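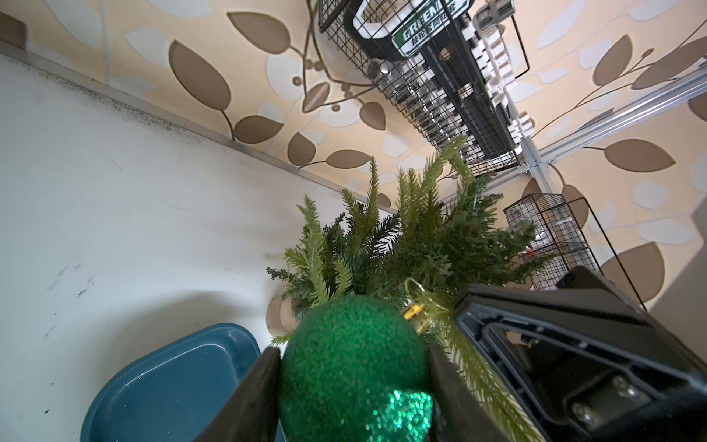 Quem somos

A Zistumon é uma oficina de encadernação e restauro de livros com sede em Griltport. Trabalhamos para bibliotecas municipais, arquivos paroquiais, cartórios e particulares. A oficina abriu com duas prensas compradas em segunda mão e uma guilhotina manual que continua a uso, embora já só sirva para cartão.

Hoje somos 11 pessoas. A maior parte aprendeu o ofício cá dentro, começando pela costura e passando depois à capa, ao corte e à douragem. No ano passado saíram da oficina 3.436 volumes, quase todos encadernações novas de teses, atas e jornais. O restauro ocupa menos volumes e muito mais horas – um único livro de assentos com a lombada solta pode ficar várias semanas em mãos.

O que fazemos

Costura sobre cordão e sobre fita, capas em tela, pele e meia-pele, caixas de conservação à medida, limpeza a seco, reintegração de folhas com papel japonês. Não fazemos impressão nem digitalização. Quando um cliente precisa de digitalizar antes de encadernar, pedimos que o faça primeiro, com o livro ainda aberto.
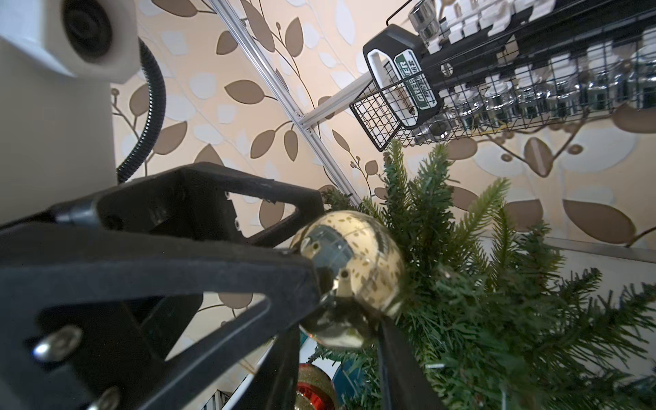
Numa carta que nos chegou em fevereiro vinha escrito que o orçamento parecia caro até o livro voltar, e que agora o missal da família já se abre sem segurar as folhas com a mão. A mesma carta pedia que avisássemos melhor sobre os prazos, e desde então a data prevista vai por escrito em todos os orçamentos.

Os materiais

A tela vem da Kulen, que nos fornece desde o início. A pele compramos em pequenas quantidades, conforme as encomendas, e guardamos amostras de cada lote para o caso de ser preciso completar uma coleção. Usamos cola de amido no restauro e cola branca nas encadernações correntes.
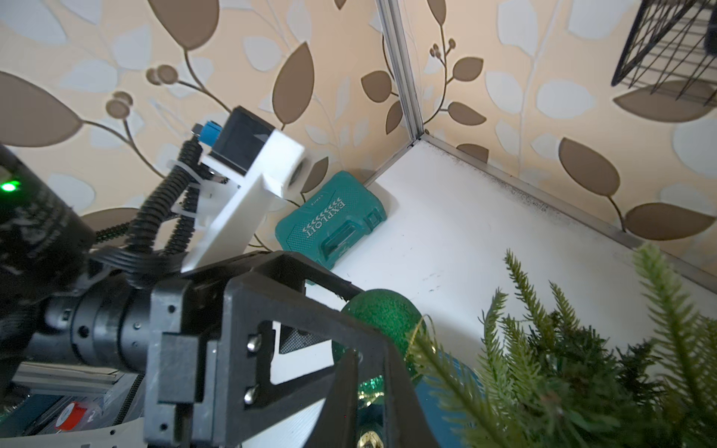 Aceitam livros com bolor?
Aceitamos, desde que venham fechados num saco e que nos avisem antes da entrega. Ficam numa sala à parte até serem limpos.

As visitas e a formação

A oficina recebe turmas de escolas durante a manhã, com marcação. O curso de iniciação tem oito sessões e inclui o material; cada aluno leva para casa um caderno cosido e um livro de capa dura. 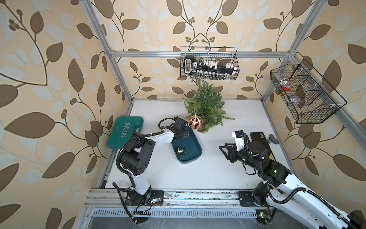 Há também um curso mais longo, de 63 horas, dado no edifício Lindsay, para quem já sabe coser e quer trabalhar em pele. As inscrições abrem em setembro e fazem-se ao balcão ou por correio eletrónico.

Para orçamentos, convém trazer o livro. Por fotografia só conseguimos dar um valor aproximado. O balcão está aberto a partir das nove e fecha para almoço.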